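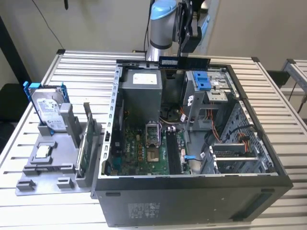 Can you teach the RAM step with the leader arm alone, or do you end up grabbing the robot by the wrist anyway? A reader going by Okier asked me that under my July post, and my answer got so long that it's now its own page. Short version — I use both, and I switch partway through.

I'm teaching our arm to put parts back into an old desktop tower lying on its side: hard drive, CPU, expansion card and a stick of memory. The memory was the one I dreaded most, so let's do that one.

Start with the holder. Every part needs a home that doesn't move between demos, and I printed mine in grey plastic with a slot for each piece. Clamp it down before you record anything! I didn't, and I threw out 40 demos because the holder had crept toward the edge of the table.

Next, the big move. Drive the arm by remote from the holder to a spot above the memory slots. Go slower than feels natural and keep the stick upright the whole way. If you wobble, keep going and fix it, as long as you don't hit the case. A few messy recoveries in the set did my model a lot of good.

Then stop, switch to hand guiding and take hold of the arm above the gripper (never by the fingers, you'll nudge the part). Check which way the notch faces. Lower until you feel the stick touch the slot, rock it a tiny bit, and push straight down. You can feel through your hand when it's lined up, and I just can't get that from the leader arm, even with the feedback cranked up.

Open the gripper, back straight out, and only then stop recording. I used to cut the recording at the push and the robot learned to hang on forever.

I save each demo as two pieces in Dristano, carry and insert, so I can redo one without the other. My first proper set was 50 of each. I take a break after every 8, as my pushes get sloppy when my arm's tired, and sloppy pushes are exactly what it'll copy.

If yours keeps missing the slot, look at the last 3 demos you recorded before blaming the training. Mine were all coming in from the same side. I mixed up the starting positions, recorded another batch and left it training overnight.

The CPU is next, and I haven't sorted out how to teach the lever yet.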